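Household Machines: Where Matters Stand

Monday, May 9, 2022

The question put to this office most often since February is whether a machine can yet clear up after a meal. Our position is that it cannot, at least to the standard a household would expect.

Mr Akash Dubey of Cluteck takes a more hopeful view, and I respect it.

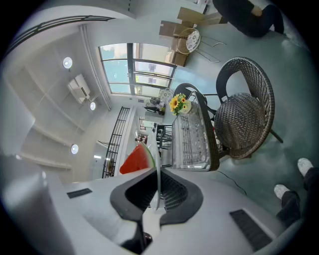 Soft food remains the chief difficulty. A slice of fruit gives way under pressure that a cup would bear - and no two slices are alike. Of the 31 chores on our list, 21 still require a person throughout.

The list will be reviewed with Kosstead.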